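Ploltstead Orchard Labels, data card

Maintainer: Saeed Kazemi. Last revised in October.

This set holds 496 label records for olive oils, vinegars and table olives sold at farm shops near Salem. Each record gives the stated variety, harvest claim and bottle size.

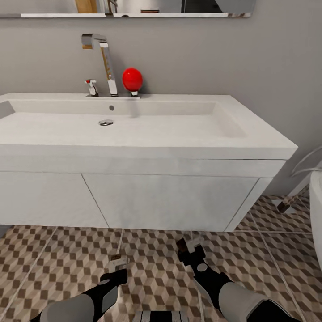
Render: faucet and wall mirror.

Treat the harvest claims with care. "Early harvest" has no fixed meaning on these labels, and 3 producers use it on every bottle they sell. We copied the words as printed. That is no sign we believe them.

Variety names came through the Morkance spelling list, which merges a few names it shouldn't — check the raw column before you count anything.
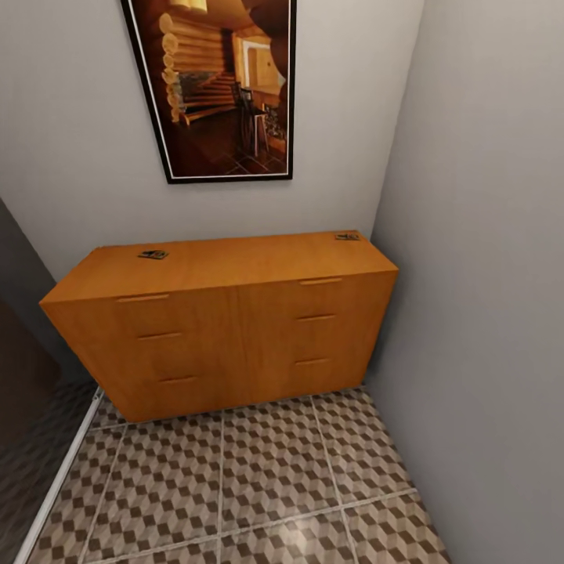

Acidity is missing for most vinegars. The Wollidov import tool used to fill those blanks with 5, so any older copy of the file is suspect.

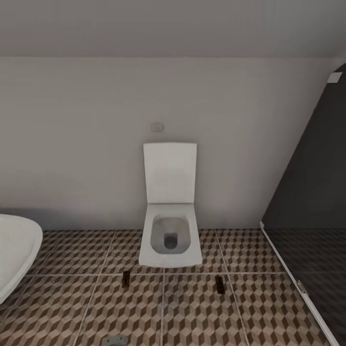 Taste scores run from 1 to 10 and were supplied by the sellers. I would leave them out of any model. Send corrections to Saeed with the record number and the label wording.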